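# Des robots arrivent dans notre atelier de préparation : qu'est-ce qui change vraiment pour l'équipe ?

Publié le 20/02/2026 dans Travail et organisation

**Workunik**

Bonjour à tous,

Je suis cheffe d'équipe dans une société qui prépare des plateaux petit-déjeuner pour des hôtels et des résidences. La direction veut automatiser une partie du dressage : poser les bols et les gobelets, sortir le pain du grille-pain, ranger la vaisselle en fin de série. Deux postes robotisés sont prévus pour septembre, en location, avec une période d'essai.

On nous a dit que personne ne partirait. Je veux bien le croire, mais on ne nous a pas dit grand-chose d'autre. Le prestataire demande que des gens de chez nous passent du temps à « montrer les gestes » avant la mise en route. Je n'ai aucune idée de ce que ça représente en heures, ni si c'est payé comme du travail normal, ni ce que deviennent les enregistrements.

Mes questions, dans le désordre :

- combien de temps prend cette phase de démonstration ;
- qui la fait, les opérateurs ou des gens extérieurs ;
- une fois le robot en place, est-ce que le poste devient plus dur ou plus facile pour la personne qui reste à côté ;
- est-ce qu'on peut demander des choses par écrit avant l'essai, et lesquelles.

Nous sommes une petite équipe, avec plusieurs personnes qui ont des restrictions médicales pour le port de charges et les gestes répétés. C'est un peu ce qui m'inquiète. Si les tâches légères passent au robot, il reste quoi ?

Merci d'avance.

---

**Sekach**

Ça dépend des boîtes. Chez nous ils ont mis un robot à l'emballage, au bout de six mois il était sous une bâche. Demandez à voir le contrat de location, surtout la clause de sortie.

---

**Miettinen**

Bonjour,

Je travaille depuis deux ans sur ce genre de projet, d'abord comme opérateur, maintenant comme référent d'atelier. Mon cas ressemble au vôtre : de la vaisselle légère, un peu d'alimentaire, des gestes courts. Je réponds point par point, avec ce que j'ai vu chez nous. Ce sera différent ailleurs sur certains détails.

## La durée de la phase de démonstration

Elle est plus longue que ce qu'on annonce. Le devis parlait de 50 heures. Nous avons fini à 3915 démonstrations enregistrées, dont 964 ont été rejetées, principalement pour des gestes interrompus ou des objets mal placés au départ. Les rejets ne sont pas une faute de l'opérateur, mais il faut que ce soit écrit quelque part. Chez nous, un responsable avait commencé à afficher le nombre de rejets par personne. Le tableau a été retiré après une réunion assez tendue.

Le temps réel comprend aussi la remise en place entre deux essais. On pose le bol, on enlève le bol, on recommence. Sur une matinée, cette remise en place prend plus de temps que le geste lui-même. Vérifiez qu'elle est comptée.

## Qui le fait

Les deux. Le prestataire a ses propres opérateurs pour les gestes de base, et il demande des gens de l'atelier pour ce qui est propre au site. À mon avis, il faut que ce soit des volontaires, sur le temps de travail, avec un remplacement sur leur poste habituel. Sans remplacement, les collègues absorbent la charge et l'ambiance se dégrade vite.

Pour les personnes avec restrictions médicales, attention. Le geste est léger, mais il est répété des dizaines de fois de suite. Notre médecin du travail a limité les séries à environ 50 minutes, avec un changement de tâche ensuite. Prenez rendez-vous avant le début de l'essai, le planning se fige très tôt.

## À quoi ressemble un poste

C'est assez banal. Une table, quelques objets de la tâche réelle, du matériel informatique à côté. Les objets changent de place d'un essai à l'autre, c'est voulu : si le bol est toujours au même endroit, le robot n'apprend que cet endroit.

Regardez surtout ce qu'il y a autour de la table. Où sont les chaises, où passent les câbles, est-ce qu'on circule derrière. Nous avons demandé un passage dégagé et un siège réglable, ce qui n'était pas prévu au départ.
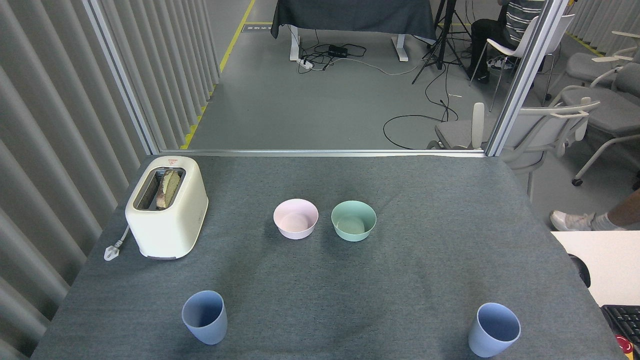 ## Ce qui change une fois le robot en service

La première semaine, rien ne va plus vite. Le robot pose un gobelet, quelqu'un le surveille, et une autre personne aurait fait le plateau entier pendant ce temps. Ensuite la cadence monte et le travail se déplace. On passe de la pose à l'approvisionnement, au contrôle et aux reprises.

Concrètement, pour nous :

- moins de gestes répétés des poignets ;
- plus de manutention de bacs, donc plus de charges ;
- plus de temps debout à attendre, ce que plusieurs collègues trouvent plus fatigant ;
- des arrêts imprévus, avec une pression pour rattraper le retard à la main.

Votre crainte sur les tâches légères est fondée. Nous avons obtenu que le dressage des plateaux spéciaux (régimes, allergies) reste entièrement manuel et soit réservé en priorité aux personnes avec restrictions. C'est une décision d'organisation, le robot n'y est pour rien, et il faut la demander.

## Ce que je demanderais par écrit

1. Le nombre d'heures de démonstration par personne et par semaine, remise en place comprise.
2. L'usage des enregistrements, leur durée de conservation, et le fait qu'ils ne servent pas à évaluer les salariés.
3. La liste des tâches qui restent manuelles pendant l'essai.
4. Qui a le droit d'arrêter le poste, et la confirmation qu'un arrêt ne sera pas reproché à celui qui l'a déclenché.
5. Une date de bilan avec l'équipe présente.

Si vous avez un CSE, il doit être consulté avant l'introduction d'une nouvelle technologie de ce type. Faites-le maintenant, pas en août.

---

**Lullberg**

Je suis d'accord avec Miettinen, j'ajoute seulement deux choses.

Le nettoyage. Dans l'alimentaire, le robot doit être nettoyé comme le reste, et ce temps n'apparaît presque jamais dans la présentation commerciale. Chez nous il est tombé sur l'équipe du soir, qui n'avait pas été formée. Demandez la procédure complète et faites-la chronométrer.

Et la prime. Les collègues qui ont fait les démonstrations n'ont rien touché de plus, alors que c'était un travail à part avec ses propres consignes. On l'a demandé trop tard, après la signature. Essayez de le poser dès la première réunion, même pour un petit montant.

---

**Workunik**

Merci à tous les trois. J'ai transmis la liste à notre élue du CSE et j'ai demandé un rendez-vous à la médecine du travail. Pour le nettoyage, je n'y avais pas pensé du tout. Je reviendrai mettre un mot ici après la première réunion avec le prestataire.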